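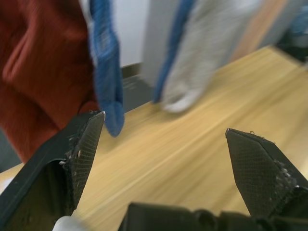 My towels are leaving lint on everything and I'd like to figure out whether it's the towels or the washer. I bought a set of Trindetti bath towels in July, white and grey, and washed them before using them like the tag said. They still shed. The fuzz gets into any surface with a bit of texture, small clumps of white and grey stuck in the crosshatching like you see there, and it doesn't wipe off with a dry cloth. It's on my dark shirts, on the bath mat and in the zipper of a fleece jacket. The washer is a Dornby top loader, 14 years old. It has never done this with other towels, but I've never had towels this thick either. Cold wash, normal spin, regular liquid detergent, medium heat in the dryer. Return the towels or look at the machine?
Posted by slatefield, 7:40 am

New cotton sheds. Thick loops shed more. Give it five or six washes, always by themselves, and it will drop off. I wouldn't touch the washer yet.
Posted by mudroom_regular

Check the lint filter on the Dornby first. The older top loaders have one under the agitator cap or inside the center post, and a lot of owners don't know it's there. Mine was packed solid with grey felt when I pulled it. If it's full, the lint goes right back on the clothes.
Posted by pipe_and_drum

I didn't know it had one. I'll look tonight. To the first reply, they've had four washes already.
Posted by slatefield

Four is not many for heavy towels. What are you drying with them?
Posted by mudroom_regular

How hard is your water? I'm on the east side of Sturkent and ours is hard enough that detergent doesn't rinse out all the way. The residue makes cotton stiff and the loops break. I went to half the detergent and a second rinse and the lint trap has been a lot lighter.
Posted by tworinse

I don't buy the hard water thing for brand new towels. Residue takes months to build up. These are shedding because they're loosely spun and somebody sold them as plush. My sister had the same brand and took hers back.
Posted by oakgate55

It doesn't take months here. I could feel it after a few loads. You may have softer water.
Posted by tworinse

This is what worked for me with a set that shed badly. It's slow but I didn't have to return anything.

1. Sort first. Keep the new towels out of every other load, and keep anything fuzzy away from your smooth darks. Small stuff doesn't need the dryer at all. I use a clip hanger for it, the plastic kind with loops along the bottom bar and metal clips hanging off them. A narrow piece of cloth only needs one clip at the top. It keeps those things out of the drum, where they'd pick up whatever the towels dropped.

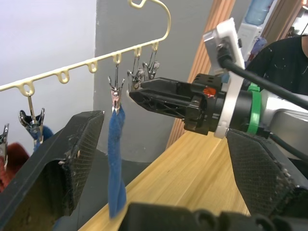 2. Wash the towels warm with half the detergent you use now. No fabric softener. It coats the cotton and holds loose fiber in place until the next wash.

3. Use the highest water level. On a top loader you usually get to choose, and people leave it on medium. Lint needs water to float off in. Don't fill the tub past the halfway point with towels.

4. Shake each towel hard outside before it goes in the dryer. You'll see why when you do it.

5. Dry on medium and stop the cycle halfway to clean the screen. Start it again and clean it again at the end.

6. Run a rinse with nothing in the washer before your next load of clothes, and wipe the tub with a damp rag.

I did that for two weekends and the screen went from a thick mat to a normal layer.
Posted by hemlockporch

Good list except for the temperature. Warm is hard on the loops. I'd stay with cold.
Posted by mudroom_regular

Cold doesn't dissolve powder well, and half-dissolved powder looks like lint on dark clothes. With liquid it's probably fine either way.
Posted by hemlockporch

Mine's liquid. Update: I got the agitator cap off. There is a filter and it was full. I had to use a butter knife to get the stuff out of the slots. While I was in there I found the service menu and the cycle counter says 1,559. I don't think that filter was ever cleaned in all that time.
Posted by slatefield, 9:15 pm

There you go. Rinse it under the tap, and if the slots are cracked replace it. Qin Appliance Parts on the north end of Sturkent had one on the shelf when I needed mine. Bring the old one with you, the cap comes in 2 sizes and they look the same.
Posted by pipe_and_drum

A clogged filter doesn't make towels shed, though. It only moves the lint around. I'd still return them while you have the receipt.
Posted by oakgate55

I have the receipt. I'm going to do a load with the clean filter and high water, and if the dryer screen is still that thick they're going back. The dark shirts got a lint roller for now.
Posted by slatefield

For the shirts, run them in the dryer on no heat for ten minutes with a damp washcloth. An old washcloth, not one of the new set.
Posted by tworinse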